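2026-09-22, Unton workshop, student project

Good long session on the packing task for the Lestcombe demo day. We're still doing it all by hand with the two grippers, one person at a time at the round white table, and the aim is 60 clean runs before anyone trains anything. We've got 21 that I'd keep. I binned another nine (mostly mine, sorry!) for going too fast — the cube markers smear and the tracking wanders off.

The soft stuff is harder than I'd told everyone back in August. Cloth bunches up the moment both grippers close on it, so please start from a corner and go slowly.

Grippers out at the table: 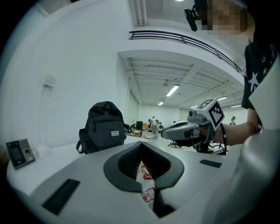
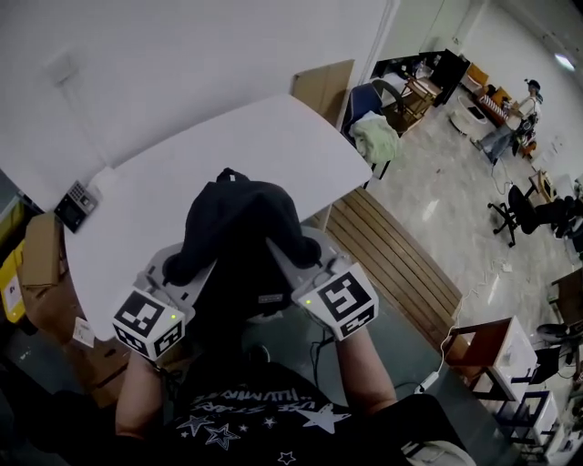
Next thing is the start pose. We all begin somewhere different and the replay script Cavalcanti sent over hates it, so I'm going to put tape on the table and we'll see. I also want to try the Sturkevberg finger pads again, the softer pair, if whoever has them could drop them back in my tray. Charging took about 12 minutes longer than last time — no idea why, will swap the leads and write it up tomorrow.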